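Grikura Tabletop Cloth, Black

Weighted cover for work tables, craft tables and classroom benches
Sold by the piece, hemmed on all four sides

Thank you for stopping by the cloth page! If you came here from the Drondex table listing, this is the cover that goes with it, and it fits plenty of other tables too. 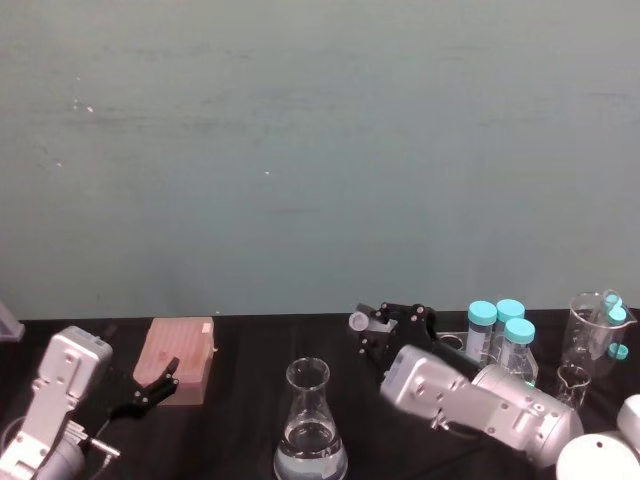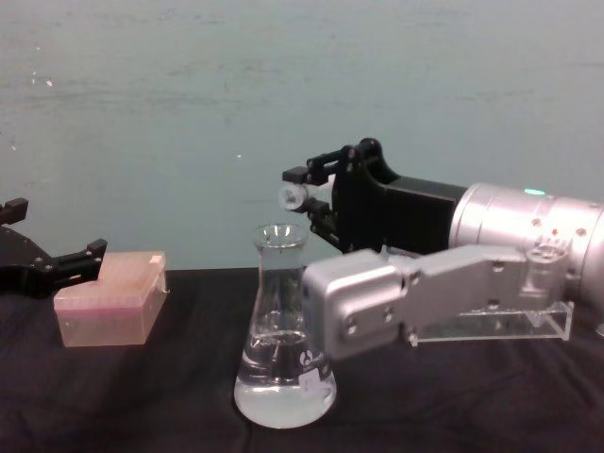
Pink pipette tip box on the tabletop, in both views.

We started making the Grikura cloth after Léonie Deschamps, who runs our sewing room, got tired of covers that slid off the moment anybody leaned on them. She tried clips, she tried elastic corners (a nuisance to get on, and worse to get off again), and in the end she went back to the way her grandmother finished a good tablecloth, with a little weight sewn into the hem. It hangs straight and it stays where you put it. We have sold 1,569 of them so far, which still makes us smile when we look at the order book.

The fabric is a tightly woven cotton and polyester blend with a flat, matte finish. We chose black as our main color because small things show up well against it — beads, screws, little caps, the pin you just dropped — and because it doesn't throw light back in your eyes under a bright lamp. It does show lint, as any black cloth will, so keep a lint roller in the drawer. Customers who work with dark thread or dark parts usually like our oatmeal color better, and you'll find that one on its own page.

Sizes

The standard cloth is 63 inches wide and comes in 4 lengths, from a small one for a card table up to a long one for two benches pushed together. Please measure the top of your table first, then add the drop you want on each side. A short drop is nicer if you sit at the table for hours, as you won't have fabric gathering in your lap. A longer drop looks tidier at a fair or an open house, and it hides the boxes underneath!

If your table is an odd shape, write to us before you order. We can cut round and oval covers, and we have done a kidney-shaped one for a very patient lady with a very unusual desk. Custom pieces take a little longer and can't be returned, so we'll always send you a sketch with the measurements to approve.

Care

Wash the cloth in cool water with other dark things. Skip the fabric softener, which leaves a film on the weave and makes it slippery. You can tumble dry on low, although I hang mine over the porch rail and let the weighted hem pull the wrinkles out for me. Iron on the back side with a medium iron if you like a crisp fold line. Candle wax should be left to harden and then lifted off with a dull knife. Ink is harder, I'm sorry to say, and we haven't found anything that works every time.

The cloth isn't waterproof and it isn't heat resistant. For paint days or glue, lay the clear Aslow sheet over it, and use a proper mat under anything hot.

What comes in the package

One cloth, folded in tissue, with a care card and a small square of matching fabric for patches. Hold on to that square. Black dye can vary a touch from one batch to the next, and a patch from your own batch will blend in far better than one we cut for you later.

Orders and shipping

We sew to order most of the year, so please allow a little time. Orders placed by Mon 27 August will go out with our last summer shipment, and anything after that will ship in September, when the sewing room is back from its break. Schools and clubs ordering for a whole room can ask for the Baloyi bundle, which packs the cloths flat in one carton and saves on postage. The largest bundle order we can take at one time is 200 cloths.

Unused standard cloths may be sent back for an exchange or a refund. Please leave the care card in the package and tuck a note inside with your name and order number.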